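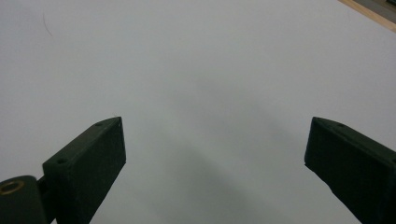

Yaroslav Holovko asked if section 8 can be skipped when the tracker already says OK. No. OK only means frames are arriving – says nothing about the width estimate.

8. Open-width check (Drendden tracker)

Do this before every session, and again after any change to the fingers.

1. Plain pale surface under the gripper. Nothing between the fingers.

2. Open fully. Let go of the trigger.

3. Start Drendden, load the Banitz profile, pick Width > Live.

4. Both finger tips should get an outline. Only one – lower the edge threshold a notch, try again.

5. Read the tip gap in pixels. Ours gives roughly 783 fully open. Write yours down, it goes in the profile as open_px.

6. Close slowly, open again. Reading must come back within 13 of the first. If it dosen't, redo from step 2.

7. Save. Restart the tracker or the old value stays loaded.

Note: soft shadows get picked up as a third edge sometimes. Turn on shadow mask, leave strength at default. Hairs and dust – wipe the surface, don't tune for them.

Caution: don't edit open_px while recording. The planner reads it live and the grasp widths in that file will be be wrong from then on.

Closed-width check is the same backwards, see 9. Profile won't load – ask Edileuza Medeiros for the December copy.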